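Comparing Two Wrist Camera Mounts in the Kitchen Simulation

Posted by Gerasimos Kalogeropoulos

The purpose of this post is to record the outcome of a comparison that has occupied most of my evenings in May. The question was a narrow one: where should the wrist camera sit on a parallel gripper when the arm is expected to work on a crowded kitchen counter? The answer has consequences for the Kan controller, and several readers have asked for the details in writing.

Background

Readers of the earlier posts will recall that the Promudell kitchen is a simulated workspace. It contains a counter, cabinets, a sink and a number of household items, and it is used to test control policies before any time is booked on a real arm. Until this spring, every policy I trained there relied on a fixed external camera together with a single wrist view whose position had been chosen early on and never examined.

Li-hua Lo raised the matter in a review of failed episodes. She observed that many of the failures had a common pattern. The arm approached the correct object, closed the fingers at the wrong height, and then continued as if the grasp had succeeded. Her view was that the wrist camera gave the policy very little information about the last part of the approach. I was inclined to blame the controller gains. We agreed to test the camera first, as it was the cheaper change.

What was compared

Two mounts were defined. The first, which I will call the near mount, places the camera close to the gripper body and looks out over the fingertips. The second, the far mount, moves the camera back along the wrist and tilts it toward the fingers. The gripper model, the arm model and the external camera were left as they were. The lighting was also left alone, although Wing-sze Chu has since argued that it should be varied in any future test, and I accept the point.

Each mount was given 200 episodes. The starting positions were drawn from the same list, so that every episode under one mount had a partner under the other. The Kan controller ran with its default settings throughout. Policies were trained separately for each mount, with the same demonstrations rendered again from the new position.

The demonstrations themselves came from the set that Tymofii Polishchuk prepared over the winter. They cover reaching, pressing and lifting on the counter, with the small appliances in place. I made no changes to them beyond removing 21 in which the recorded gripper state did not agree with the recorded joint positions.

Views from the near mount, and the external camera

The first two images are wrist views from the near mount. The third is the external view, with the arm at the blender.

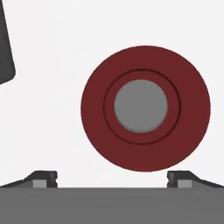
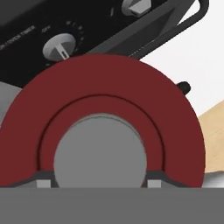
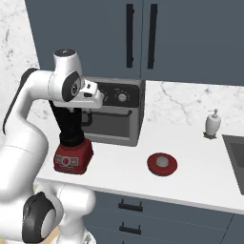

Observations on the near mount

The gripper body takes up the bottom of both wrist views as a plain gray band. I had expected this to be a serious disadvantage. In practice it was a fixed feature that the policy learned to ignore, and masking it out before training made no measurable difference.

A greater concern is how quickly a single object can fill the view. In the second image the dark red shape covers much of the lower and central area, and only part of the toaster oven panel remains visible behind it. A person can read "OFF" beside the timer knob and work out where the camera is pointing. A policy working at reduced image size has no such help. When the wrist view is dominated by one smooth surface, the estimate of depth depends on edges, and there are few of them.

The first image shows the opposite condition. The background is almost entirely plain, both fingertips are clear, and the rim of the red object comes down nearly to the level of the fingertip tops. Views of this kind were where the near mount performed best. The relation between fingertip and object is direct, and the policy made fewer unnecessary corrections when it had this view.

The external camera supplies what the wrist cannot. It places the arm in relation to the blender, the oven and the sink. It also has its own blind area: in the third image the gripper hides part of the left oven knob, and the arm covers part of the oven itself. I had previously treated the external view as complete. It should not be treated that way for any task that involves the knobs.

Observations on the far mount

The far mount gave a wider view and kept more of the counter in sight during the approach. Policies trained with it were steadier in the early part of each episode and seldom chose the wrong object. The cost appeared at the end. The fingertips were small in the rendered view, and the final closing motion was less exact. Several episodes ended with the gripper closed just above the object.

Shuk-fan Yuen suggested raising the image size for the far mount only. I did so for one additional run on a Tuesday evening. The closing errors became less frequent, but training slowed to the point that I stopped the run early. I do not regard that run as part of the comparison and mention it only for completeness.

Controller behavior

The Kan controller responded differently to the two mounts even though its settings had not been changed. With the near mount it received a larger number of small corrections near contact, and these sometimes arrived faster than they could be carried out. The result was a slight oscillation at the wrist. Increasing the damping removed most of it. With the far mount the corrections were fewer and larger, and the default damping was sufficient.

I had used a Fiteo controller for earlier work in the same kitchen and had not seen this oscillation – but that work used the external camera alone, so the two cases cannot fairly be compared.

Decision

The near mount will be retained for pressing and grasping tasks, with the damping increased. The far mount will be used where the first difficulty is choosing among objects on a crowded counter. Both mount definitions have been added to the Brirodora repository, together with the list of starting positions, so that the episodes can be repeated.

Two matters remain open. The lighting should be varied, as noted above. I would also like to test a second external camera on the sink side of the counter, which may recover the part of the oven that the arm conceals. Li-hua has offered to prepare that configuration, and the results will be posted under the same heading once the runs are finished.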